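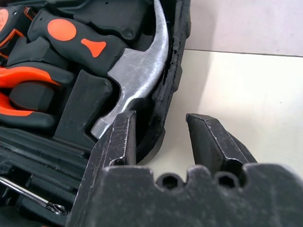

Hammerstiel locker trotz Keil -- neu verkeilen oder ersetzen?

Drandine

Bei meinem Schlosserhammer, Eschenstiel, wandert der Kopf nach jedem längeren Einsatz um etwas mehr als einen Millimeter zum Stielende. Ringkeil aus Stahl ist vorhanden und sitzt bündig. Im Werkzeugkoffer liegt daneben ein Klauenhammer mit Stahlkopf, in schwarzem Kunststoff eingebettet wie auf dem Foto, der macht keine Probleme. Gelagert wird beides im Heizungskeller bei 20 Grad. Wässern über Nacht hat beim Schlosserhammer bis Februar geholfen, danach nicht mehr. Lohnt ein zweiter Keil?

Lerkitz
26. August 2022

Wässern ist keine Reparatur. Das Holz quillt im Auge gegen den Stahl, die Fasern werden gestaucht, und nach dem Trocknen ist der Querschnitt kleiner als vorher. Vorgehen:

Keil ziehen, Stiel austreiben, Auge innen entfetten. Stiel zwei Wochen trocken lagern. Danach prüfen, ob das Holz im Auge noch ringsum anliegt. Wenn ja, Holzkeil aus Hainbuche über die ganze Länge des Schlitzes einleimen, Überstand absägen, Ringkeil schräg dazu setzen. Wenn nein, neuer Stiel. Leinöl auf das Hirnholz am Kopf, dünn, mehrfach.

Der Heizungskeller ist als Lagerort ungeeignet -- im Winter ist die Luft dort zu trocken.
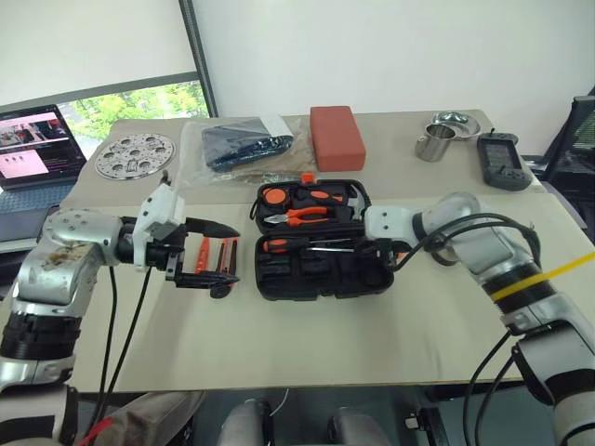
Werkstattblatt Hiluvus, Heft 93, S. 416

Im genannten Heft steht eine Tabelle zu Keilwinkeln. Für Esche nehme ich die schlankere Ausführung. Rote und orange Griffe wie an dem Werkzeug auf dem Tisch betrifft das alles nicht, es geht nur um Holzstiele.

Gisler

neuer stiel kostet weniger als der leim. hab meinen nach 20 jahren getauscht, fertig. zweiter metallkeil spaltet die esche meistens.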